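Moving old mail out of Kedow

I finally closed my Kedow account in July. The mail archive in it went back to my first year at uni, and I had put the job off because the export tool has a poor reputation. It deserves it. 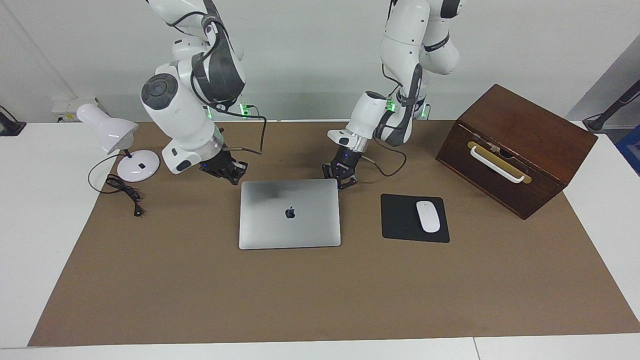 Silver laptop, lid closed, on the brown mat.

Kedow exports to mbox, split by label. A message with 2 labels appears in 2 files, with identical headers. If you import the lot into Hulura without cleaning it up first, you get duplicates, and Hulura's own dedupe compares file size as well as Message-ID, so it misses any copy where the label header differs in length.

My order of work was as follows. Export everything, including Sent. Strip the label headers with a short script. Sort on Message-ID and keep the first copy. Import in batches of 10 mailboxes at most, as larger batches time out without an error message. Check the totals per year against the originals.

Dates were the other nuisance. Older messages sent through the Drovivier relay carry no time zone, and Hulura treats them as UTC. Mine were all sent from Brisbane, so I appended +1000 to the Date header before importing.

Kamonchanok Chuensuk pointed out in an email that attachments over the old size limit were stored as links. She is right. I found 5 of them and downloaded each by hand while the account was still open. One was a scan of the Bach cello suites I had assumed was lost.

The script is untidy but I will post it once I have taken my own addresses out of it. Calendars I have not touched yet.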